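Mowat Craft Rooms
Room Safety Checklist, Cutting and Packing Room (ground floor, rear)

Date of walk-through: 26/11/2019
Checked by: Naima Hegazy
Present: Ye-seo Kwak, room lead
Copy to: Clotberg building office

Marks used: OK = no action. FIX = work needed, see comment. WATCH = fine for now, look again next time. N/A = not in this room.

Comments are by N.H. unless initialed otherwise.

1. Entry and floor

1.1 Main door opens fully and closes on its own
OK
Closer was adjusted in the summer and still shuts the door without a slam.

1.2 Back door can be opened from inside without a key
OK
Tried it with both hands full, using an elbow on the bar. Opens.

1.3 Route to the back door clear, 1000 mm wide the whole way
FIX
Flat cartons leaning on the wall by the paper rack bring it under width at one point. Ye-seo moved them while I was there, but they need a place to live. Suggest the bay under the stairs if the building office agrees.
Y.K.: They end up there on delivery days. I will ask the office about the bay this week.

1.4 Floor free of trip points
WATCH
The edge of the vinyl has started to lift beside the sink. You can feel it with a shoe but it does not catch yet. Tape is not a good answer so close to water. Have it glued.

1.5 Mats lie flat
OK
Standing mat at the cutting bench has been replaced. The old one curled at the corners and is now gone from the room.

1.6 Spill materials where the sign says
OK

2. Fire and exits

2.1 Extinguishers in place, tags in date, pins sealed
OK
Both of them. The one by the sink had a coat hanging over it. Coat removed and its owner spoken to.

2.2 Exit signs lit
OK

2.3 Stock kept 400 mm or more below the ceiling
FIX
Top shelf of the tall rack is over the line at the left end. It is rolls of wrapping paper stood on end. Lay them down or bring them to the middle shelf. A strip of colored tape on the wall would save arguing over it.

2.4 Waste paper taken out at end of day
WATCH
Bin was full to the rim at ten in the morning, so it was yesterday's. Evening group says morning group does it and the other way around. Needs a name on the rota.
Y.K.: Evening group from now on. Rota changed.

3. Electrical

3.1 Cords and plugs in good condition
OK
Looked at the heat sealer, label printer, radio and both desk lamps. No cuts, no tape repairs.

3.2 No power strip plugged into another power strip
FIX
Found under the packing table. The lamp and the label printer were on the second strip. Unplugged during the visit. Please order one longer strip with a switch and fix it to the table leg off the floor.

3.3 Heat sealer has its guard and rest
OK
Guard is in place. The rest has a scorch mark that was already noted last time and has not grown.

3.4 Wall outlets firm, covers not cracked
OK

4. Cutting tools

4.1 Guillotine arm locks down when not in use
OK
Latch is stiff but holds. A drop of oil would help.

4.2 Guillotine finger guard fitted and clear enough to see through
WATCH
Scratched, mostly at the near end, and people lean in to see the cutting line. Likel supplied the last one, so the part number should be in the folder. Price a new one before the next walk-through.

4.3 Knives retracted and in the rack
FIX
One knife was open on the shelf above the sink. It belongs to the room and has a slot in the rack. I have put it back. Please mention it to both groups.
Y.K.: Done at the Tuesday start-up talk. Also labeled the slots.

4.4 Used blades go in the blade tin
OK
Tin is more than half full. Change it when it reaches the line, and tape the lid before it goes out.

4.5 Steel rulers have their cork backing
OK
Short one is peeling at one end. Press it down with contact glue when someone has the pot open.

5. Lifting and storage

5.1 Heavy items between knee and shoulder height
OK
Board stock has come down from the top shelf since last time. Much better.

5.2 Racks fixed to the wall
OK
Pulled on each one. No movement.

5.3 Step stool has all its feet
FIX
One rubber foot missing. Stool taken out of use and put in the office with a note on it. Use the one from the hallway until it is mended.

5.4 Cart wheels and brake working
WATCH
The front wheel squeaks and picks up string. Brake holds on the level floor. I did not try it on the ramp.

6. Work surfaces

6.1 Tables steady, legs locked
OK
Folding table rocks slightly if you lean on the window side. Leg leveler turned out a little and it stopped.

6.2 Edges and corners smooth to the hand
WATCH
Run a hand along the long side of the packing table and there is a rough place near the tape dispenser. It needs fine sandpaper and a minute's work. Nobody has had a splinter from it that I know of, and the first aid book has no entry.

6.3 Surface pale and matte enough to see small sharp things against it
OK
This item was added after the staple in December last year. What we look for is a light, smooth working area with no glare, so that blade ends, staples and pins show up dark. Pale gray-white passes. A sheet of white paper laid down for the job passes as well, provided it lies flat and is changed when it gets marked. Glossy covers do not pass, and neither does the patterned oilcloth that keeps coming back.
Y.K.: Oilcloth has gone home with its owner.
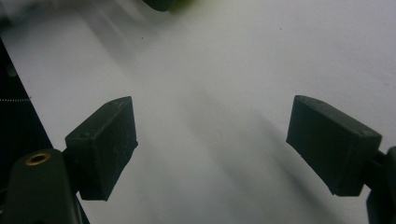
6.4 Surface wiped at change of group
OK
Use the Era spray from the low cupboard and a dry cloth after it. Dust off the board gets everywhere, so wipe toward you and into the pan. Please do not blow it off the table.

6.5 Drinks kept off the work surfaces
FIX
Two mugs on the packing table. There is a shelf by the door for them with a sign on it.

7. Light and air

7.1 Lamps working over each table
OK
The tube over the sink takes a while to come on. Put it on the office list.

7.2 Window opens and stays open
OK

7.3 Glue and solvent lids on, pots in the metal cupboard
OK
One pot has no label left that anyone can read. If you do not know what it is, it goes out with the building's chemical collection and not down the sink.

8. First aid and notices

8.1 Kit complete
FIX
Short on finger bandages and the eye wash is past its date. The rest is as the card in the lid says.

8.2 Accident book in the room, pen with it
OK
Book yes, pen no. Left mine.

8.3 Emergency phone list current
WATCH
Clotberg office number is right. The after-hours number rings but went to a message. Ask them if it has changed.

Actions

Cartons out of the back door route: Y.K., this week
Paper rolls down from top shelf: Y.K., this week
Longer power strip, fixed off the floor: building office
Knife rack reminder: done
Step stool foot: building office
Mugs to the shelf by the door: both groups, from today
Bandages and eye wash: N.H., ordering with the upstairs kit
Vinyl edge by sink: building office, before the December break
Price for guillotine guard: Y.K.
Sand rough place on packing table: whoever is in first with the sandpaper, then initial here ______

Next walk-through in December, same route, starting with the FIX items. Keep this copy in the red folder by the main door until then.

Signed: N. Hegazy
Seen by: Ye-seo Kwak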